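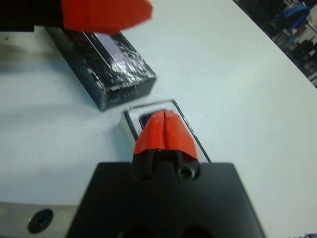 Section 6: Setting up the room sensors

Applies to: Tarari heating controller, all versions with the Trutetti valve heads

6.1 Before you start

The controller must already be wired, filled in on the commissioning sheet and showing the home screen. If the screen shows SETUP, go back to Section 5 and finish it first.

One room sensor is needed for each zone. The controller accepts up to six zones. A zone may contain several radiators, but it takes its temperature from one sensor only.

You will need:
the sensors and their wall plates
the batteries supplied
a pencil and a spirit level
a small cross-head screwdriver
the zone plan from the back of the commissioning sheet

Do the pairing on a table near the controller, then carry the sensors to their rooms. Sensors that are mounted first and paired afterwards often have to be taken down again.

Note: Write the room name on the paper label of each sensor before pairing. The controller lists sensors by serial number until a name is entered.

6.2 Fitting the batteries

1. Press the catch on the lower edge of the sensor and lift off the back.
2. Pull out the plastic tab, if there is one.
3. Fit the batteries as marked inside the compartment.
4. Wait for the indicator to flash green twice.
5. Replace the back. It should click at both ends.

If the indicator flashes red, remove the batteries, wait 60 seconds and fit them again. If it still flashes red, use a new set.

Caution: Do not use rechargeable batteries. Their lower voltage triggers the low battery warning within a few days. Do not mix old and new batteries.

6.3 Pairing

1. On the controller, select Menu, Installer, Sensors, Add.
2. Enter the installer code. The factory code is 1534 unless it was changed in Section 5.
3. Select the zone number. Zones that already have a sensor are marked with a filled circle.
4. Press and hold the pairing button on the sensor until the indicator turns amber, then let go.
5. Wait. The controller shows SEARCHING, then the serial number of the sensor.
6. Compare the serial number with the one on the paper label. If they match, press OK. If not, press Back and start again from step 3.
7. Enter the room name, up to twelve letters, and press Save.

Repeat for each zone. Only one sensor should be in pairing mode at a time.

The search stops by itself after 295 seconds. The message NO SENSOR FOUND does not mean the sensor is faulty. Check the batteries, bring the sensor closer to the controller and repeat from step 3.

Note: A sensor that has been used with another controller keeps its old pairing. Clear it by holding the pairing button while fitting the batteries, until the indicator flashes red and green in turn. Then pair as above.

6.4 Choosing the position

Fix each sensor to an inside wall, at chest height, where air can move freely past it. Keep it away from:
radiators, pipes and chimney breasts
direct sunlight at any time of year
outside doors and draughty windows
televisions, lamps and other sources of heat
curtains, shelves and the backs of doors

In January a wall may be in shade all day and still get full sun in summer. Ask the householder if in doubt.

Do not fit a sensor in the same room as a radiator that has been left without a valve head. Such a radiator heats whenever the boiler runs, and the sensor will shut down the rest of the zone. See Section 4 for by-pass radiators.

Thick stone walls, foil-backed plasterboard and large mirrors weaken the signal. Test before drilling:

1. Hold the sensor against the wall in the chosen position.
2. Press the pairing button once, briefly.
3. Read the indicator. Green: good signal. Amber: usable, but try another position if you can. Red: no contact.

If there is no position in the room that gives green or amber, a Drinduvberg repeater is required. It is ordered separately and plugs into any wall socket between the sensor and the controller. One repeater serves all zones.

6.5 Mounting

1. Separate the wall plate from the sensor.
2. Hold the plate level and mark the two fixing holes.
3. Check for hidden pipes and cables, then drill.
4. Fit the plugs and screw the plate to the wall. Do not overtighten. A bent plate stops the sensor from latching.
5. Hook the sensor over the top of the plate and press the lower edge home.

On tiles or glass, use the adhesive pads in place of screws. Clean the surface with methylated spirit and let it dry. Press the plate down firmly and leave it overnight before hanging the sensor.

Caution: Do not paint or paper over the sensor. The vents at top and bottom must stay open.

6.6 Checking the readings

A sensor that has been handled reads high for a while. Leave it alone for one hour before checking.

1. Select Menu, Zones and choose the zone.
2. Compare the temperature shown with a thermometer placed beside the sensor.
3. If the two differ by more than one degree, select Offset and enter the difference. Use a minus sign if the sensor reads too high.
4. Raise the set temperature well above the room temperature. The valve heads in that zone should open within four minutes.
5. Return the set temperature to its former value.

If the valve heads in a different zone open, the zone numbers have been crossed. Delete both sensors under Installer, Sensors, Remove, and pair them again.

Enter the serial number, room name and offset of each sensor on the commissioning sheet. Herrero service staff will ask for these if the controller is ever replaced.

Continue with Section 7, Heating programmes.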